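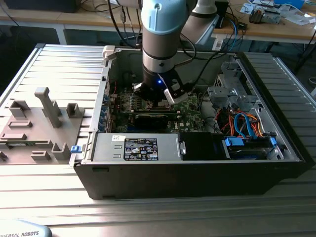 Joana Valente would have preferred the firmware to be withdrawn in January, when the first reports came in, and told customers so in a written reply on 2018-03-13. Tendau has now taken that step. Version 19 of the firmware for its office desktops is no longer offered for download, and machines already running it should be moved back to the previous release.

The fault affects desktops that are set to sleep when idle. On waking, the processor is held at its lowest clock speed until the machine is fully shut down. A restart from the operating system does not clear it. Users see slow logins and long delays when opening large files, but no error message is shown and nothing is written to the event log.

Tendau has identified 1827 machines with the faulty version installed, most of them supplied on lease through Ekström. The company says the figure is taken from update records and does not include machines updated by hand from a USB stick. Desktops bought through Wotow were shipped with an earlier version and are affected only if the owner has since updated them.

The cause is a change to the way power settings are restored after sleep. The new code reads one value before the board has finished setting it, and the low-speed limit is then kept. Whether the fault appears depends on timing, so two machines of the same model can behave differently.

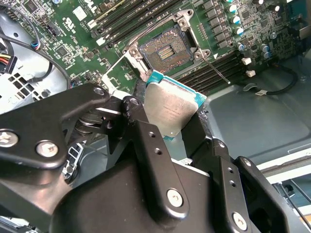

Replacing parts does not help. Ekström swapped processors in several leased machines before the firmware was suspected, and the fault came back on each of them after the next sleep. Memory and power supplies were ruled out in the same way. Customers who were charged for such work can claim the cost back through their lease contact.

Rolling back takes one restart and can be done over the network in batches of up to 500 machines. The firmware password, if one is set, must be removed first. Settings for boot order are kept – fan settings are not, and need to be entered again.

Where a rollback is not possible, Tendau advises turning off sleep and leaving only the display timeout in place. Dean Horrocks, writing for Fendis, said its offices had worked this way for several weeks without trouble, at the price of higher power use overnight.

A corrected version is in testing. Tendau has given no release date.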